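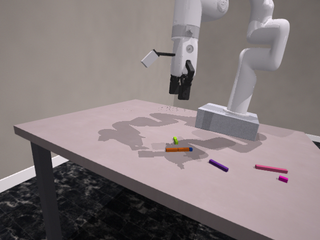

Plarnport, 2025-07-26

Section 7. Recording a demonstration by remote control

Use this section to teach the simulated arm to handle the colored blocks. Finish the Rundow set-up first. You will need the hand controller and a saved task name.

1. Open Rundow and load the block table. The arm starts with the gripper open and pointing down.

2. Hold the side trigger to take control of the arm. Move your hand slowly. The arm follows only while the trigger is held.

3. Switch to the wrist view before you go down to a block. Turn the wrist until the two finger pads sit on either side of it.

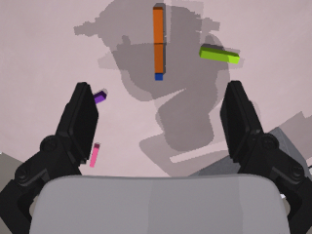

Lower the gripper in one steady motion and close it with the front trigger. If you miss, back up and try again without stopping the recording.

CAUTION: Do not drag the fingers along the tabletop. The contact forces are saved with the demonstration, and the arm will learn to drag.

4. Check the overhead view before you carry a block across the table.

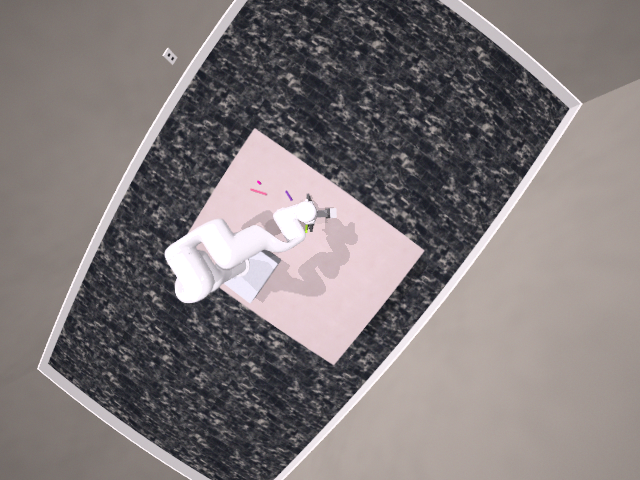
5. Release the block, raise the arm and press Save.

6. Repeat until you have 100 saved demonstrations.

NOTE: Error 348 means the controller lost its link. Delete that recording. For other errors, write to Karla Huerta.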